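Visit to the Esham gripper test day

The open day at Esham was held on May 16, 2026, and ran from ten until four. I went with Kieran Gosling, who does the purchasing for our packing line. We had two reasons to go. We wanted to see how different fingers handle produce, and we wanted to find out whether a hand-held gripper could be used to teach a picking job without tying up an arm for a week.

Parking is behind the building and fills early. Visitors sign in at the front desk, get a sticker and a sheet with the bench times on it, and are then left alone. Coffee is free. Lunch was sandwiches, and they were gone by half past twelve.

The morning was arms and controllers. Caton had two small arms running the same pick and place job, one on their older controller and one on the new one. The new one can be stopped in the middle of a move, pushed by hand to a new position and started again, and it picks up the program from there. The older one has to go home first. For a line like ours, where a jam means someone reaching in, that would save a good deal of standing about. The teach pendant is lighter than the one we have, but the cable is the same stiff type and comes out of the bottom, where it catches on your belt.

Ovex showed a vacuum gripper with four cups and a matching camera. It did well on boxes and bags. With fruit it was less good. Apples came up every time I watched, but a netted bag of onions would not seal at all, and the man at the bench said they don't recommend it for that. I appreciated him saying so. The camera was mounted at the wrist and lost the work for the last few inches of each approach, so the final move was made blind. He said a second camera on a post fixes this, at extra cost.

After lunch we had a place in the Ahn session on hand-held grippers. Sun-ja Bang ran it. You hold the gripper and do the task yourself while its camera records, and the recordings are then used to train an arm carrying the same fingers. She gave a short talk first, mostly on how to hold the thing. Keep your elbow in, approach at the speed you want the arm to use, and close the fingers before you start to lift. People who are good with their hands tend to rush, she said, and a rushed recording is of no use to her.

She had three sets of finger pads to compare. The first was plain smooth rubber. It gripped hardest but marked soft fruit if you squeezed past the point of contact, and it picked up dust and needed wiping. The second was foam, which was gentle and wore quickly. The set I tried had a torn corner after a day and a half of use. The third was a black mesh-textured pad that curves around whatever it closes on. I got on best with this one. A round fruit sat in it without rolling, and I could turn my wrist without feeling it shift. Kieran preferred the rubber because he could feel the contact sooner through the trigger.

Sun-ja said a simple pick needs some 80 recordings before it is worth training, and that anything involving a door or a shelf goes up to 400. Reaching into a compartment is harder than it looks. The housing is wider than your hand, and you have to plan for the sides and the top of the opening before you go in. I knocked the edge on my first two tries. On the third I came in lower and it was fine. She told me to leave the bad ones out and not to try to rescue them halfway through.

Weight was my main complaint. The gripper is not heavy when you first pick it up, but after twenty minutes my forearm was tired, and I noticed I was setting it down between tries. Kieran asked about a wrist strap. One is planned for June. The trigger has a long travel, and people with smaller hands in our group were stretching to reach it. Two of them asked about an adjustable version and did not get a clear answer.

The hand-held unit with one set of fingers was quoted at $2,230. Extra pads are sold in pairs, and the price depends on the type. Training software is separate, and we were told to ask for a quote. The Caton and Ovex people did not give prices at the bench, though both took our details.

For our own line I would look at the Caton controller and the mesh pads first. The vacuum gripper would suit the cartons at the far end, and we already have something that does that. Kieran wants to borrow a hand-held unit for a week before anything is ordered, with two people from the line doing the recordings. He has written to ask, and we are waiting to hear.

If you go to the next one, book the afternoon session when you register. It was full by the time we arrived, and several people who had come for it had to watch from the side. Take something of your own to pick up as well. The benches were happy to try whatever visitors brought, and I wished I had packed a few of our own trays.
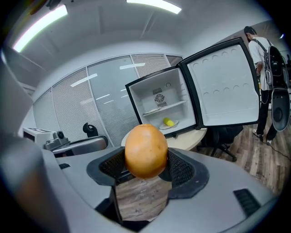
Can the finger pads be changed without tools?

The mesh and foam pads pull off and press back on by hand. The smooth rubber ones are held by two small screws, so you need a hex key for those.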